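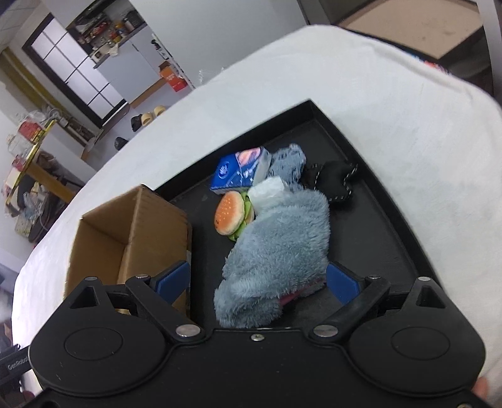 Soft toys are harder than cups, according to the demonstrator, because they have no fixed shape and every grip changes them. We met at the open day that Kedine held on 6/14/24, and the task was simple to say: sort a tray of small things by hand-held gripper, so that a robot can later learn the same motion.

"You must go slowly with your own hand first," the demonstrator told me. "The machine copies also your bad habits." A visitor to the table gets 11 tries. I used mine badly - I closed the fingers too early. 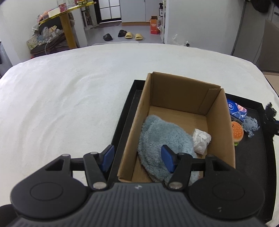
One visitor from Revis asked if a cloth would not be enough for training, and got a short answer: no, the toys must stay. "With only cloth the gripper learns only cloth," the demonstrator said. Kedine wants 600 recordings before November, and 4 people share this work. I asked if it becomes boring. "The first hour, yes. After that you start to see your fingers differently."

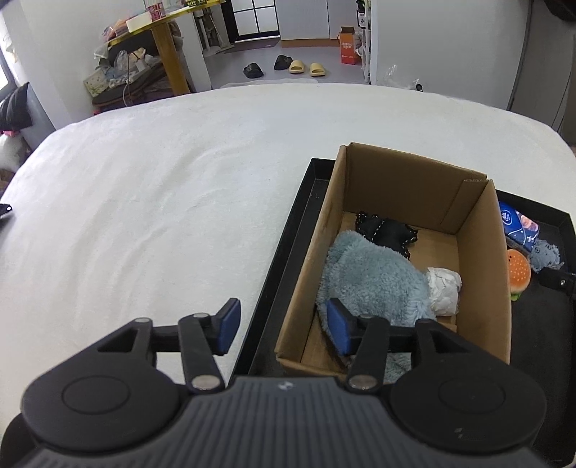 What comes next

The next open day will be at Damasceno. Registration is free.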